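Zedero Laboratory, Abernathy Building
Left Hand Grip Fault: Frequently Asked Questions
Last updated Oct 25, 2020

This page answers questions received from staff, students, and visiting groups about the grip fault on the Zedero two-arm system. It will be revised when the review is complete.

What happened?
During a sorting session in the Abernathy Building, the left hand did not open when the release command was sent. The hand stayed closed on a small part while the arm continued to its next position. The arm struck the edge of the sorting tray and pushed it across the desk. The operator pressed the emergency stop, and both arms halted.

Was anyone hurt?
No. The operator seated at the desk was not touched. The tray was bent at one corner and has been replaced.

What caused the fault?
The hand reported that it was open when it was still closed. The arm controller accepts that report without checking it against the finger positions, so the motion went ahead. The false report has been traced to a worn connector on the left arm cable. Bending the wrist past a certain angle broke contact for a moment, and the controller kept the last value it expected to receive.

Had it happened before?
Yes. A search of the logs found 22 sessions with at least one late or missing report from the left hand. In 4 of them the part was dropped outside the tray. Those drops were recorded at the time as operator error, and the records have been corrected.

Does the right hand have the same problem?
No fault has been found on the right side. Its connector was replaced as a precaution. The wrist sensor on the right arm was also checked and remains in service.

Is the system running again?
Yes, with limits. Arm speed is held to 65 percent of the normal setting, and the hand must now confirm finger position before the arm may leave the tray. If confirmation does not arrive, both arms stop and an operator must clear the fault by hand. Work is restricted to light parts and the card organizer until the review closes.
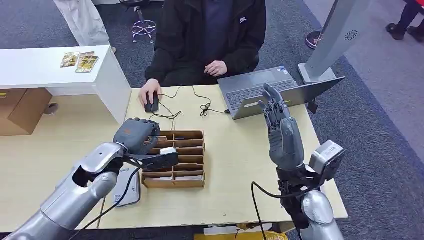 Left hand holding a small white part above the card organizer, with an operator seated at the desk.

May I sit at the desk while the arms are powered?
Only if you have completed the Unstead safety briefing within the past year. Keep your hands on your own side of the tray. Do not reach for a dropped part until both arms have stopped and the status light is steady.

What should I do if the hand does not release?
Press the emergency stop first. Do not pull on the part or the fingers — the hand may open or close without warning when contact returns. Leave everything in place and file a fault report before restarting.

Will my booking be affected?
More than 44 hours of bench time were lost in October. Groups that lost a session may rebook through Grinent, the laboratory scheduling system, and will be given priority over new requests.

Where can I read the full report?
The interim report is available on request from the Zedero Laboratory office, Abernathy Building. Questions not covered on this page may be sent to the same office.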